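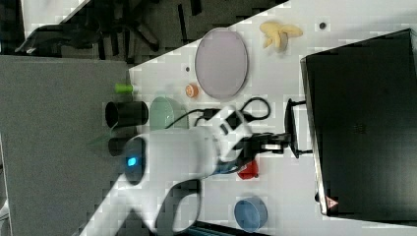 Who waits, and how long? Asylum backlog at the Skirnolport office

Group project, policy and government, final report

Short version. We looked at how long people wait for a first asylum interview at one regional office and what happens to them while they wait. Not the border itself, everybody does the border. The part after.

Where the numbers come from. The Skirnolport office posts a case sheet every month, and we used the one from September. Open cases: 2532. Interviews finished that month: 126. You can do the division. More than 20 months to clear the pile, and thats with no new cases coming in at all, which never happens. 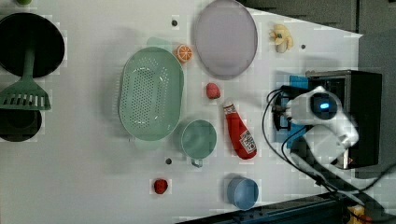
We also asked for the staffing numbers and got them late, after the draft was due. Two officers do interviews full time. The rest split their day between interviews and other paperwork, and the office doesn't track the split. So we can't say how many more officers it would take. Earlier draft had a number for this – we took it out.

Survey. We handed out 200 forms through Karakaya, the legal aid clinic, in three languages. Questions on work, housing, whether people had a lawyer, whether they had moved since filing. Moving matters a lot. A notice goes to the old address, person misses the interview, case goes to the bottom or gets closed. Several people wrote about exactly this in the comments box.

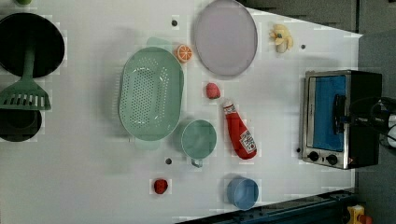 Work permits were the other big thing. Applicants can't apply for one right away, there is a waiting period first, and then processing on top. In between, people live off family or cash jobs. Then there is the order of cases. Say the big round frying pan is the old backlog and the pot below it is this month's filings. The office works from the pot first. Newest cases get heard, old ones sit. Supposed to discourage weak claims, but the people at the back just stay at the back.

What we would change:
Let people update an address online and get a receipt for it.
Set aside part of every week for the oldest cases.
Post the wait time by filing year, not one average for everbody.

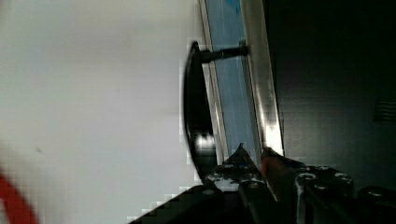
Helmi Juntunen read the draft and wrote back that the second idea has a cost we skipped: every hour spent on an old case is an hour taken from a new one, so the new ones start to age too, and the total doesn't shrink unless somebody pays for more officers. Fair point. We still think it's better than leaving the oldest cases alone, but it needs money and the report should say so. Now it does.

Limits. One office, one month, one clinic. People with no legal help at all are missing from the survey, and they probably have it worse. Spreadsheet and blank forms are in the class folder under Avement.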